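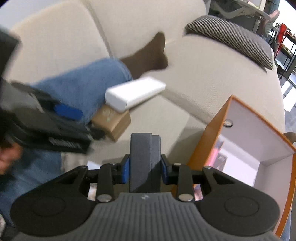

Standum Home Goods Reuse
Progress report to the Plillance Fund, second reporting period
2022-03-06

Summary of the period

The grant pays for the Huỳnh Street store, one delivery van and two part-time posts. All three were in place through the whole period. We delivered furniture to 199 households against a target of 180. The repair evenings started late and are behind plan. Spending is under budget on wages and over budget on fuel.

Deliveries

Referrals came from the housing office, two shelters and the school district's family liaison. We took in 343 referrals. Of the ones we didn't serve, most were outside the delivery area or had found what they needed by the time we called back. The rest are on the waiting list, and the oldest of those dates from October.

Beds are still the main shortage. We can usually offer a table and chairs within a week of the first call, and a sofa within two. A bed frame with a mattress takes closer to a month. We don't accept used mattresses, so every one has to be bought, and the supplier raised its price twice during the period. Ánh Cao has asked two other suppliers for quotes. One has answered and is slightly cheaper but wants a larger minimum order than we have room to store.

The callback delay was raised in your last letter. Tuấn Từ now makes callbacks every morning before the van goes out, and the average wait for a first call has come down from nine working days to four. We expect it to stay there as long as he isn't needed on the van.

Store and intake

The landlord fixed the loading door in the first weeks of the period. Before that everything came in through the front, which slowed intake and damaged the door frame. The landlord has agreed to pay for the frame but hasn't given a date.

We changed the intake rules for upholstered furniture. Anything without a fire label is now refused at the door, and the driver checks for the label at the donor's home before loading. This has cut down on disposal fees. It has also led to some complaints from donors who had taken time off work to be home for a pickup, so the label question is now on the booking form as well.

The stock list was moved from the paper book to Zovo, the inventory program described in the original application. The move took longer than planned. Items that had been in the store more than a year often had no entry in the book, and Bảo Hứa had to go through the back room shelf by shelf. The list is now complete except for lamps and small kitchen items, which we have decided to track by the box.

Repair evenings

The plan was for repair evenings to start at the beginning of the period. We held 4, all in the second half. The delay was due to insurance. The first policy didn't cover members of the public using power tools, and the amended policy arrived seven weeks after we asked for it. Adelino Prata leads the sessions. Attendance has been uneven, with the chair regluing session full and the drawer session half empty. We would like to move the start time from 5:30 to 6:30, which several people asked for.

Budget

Wages are under budget because the second post was filled three weeks into the period. Fuel is over by 11 percent. We ask for permission to move part of the unspent wage money to fuel and the remainder to mattresses. A revised budget sheet is attached.

Next period

Keep the callback wait at or below five working days.
Choose a mattress supplier.
Hold a repair evening every two weeks at the new time.
Finish the van's brake work, which is booked.

Questions about this report can go to Hiếu Lương at the store office.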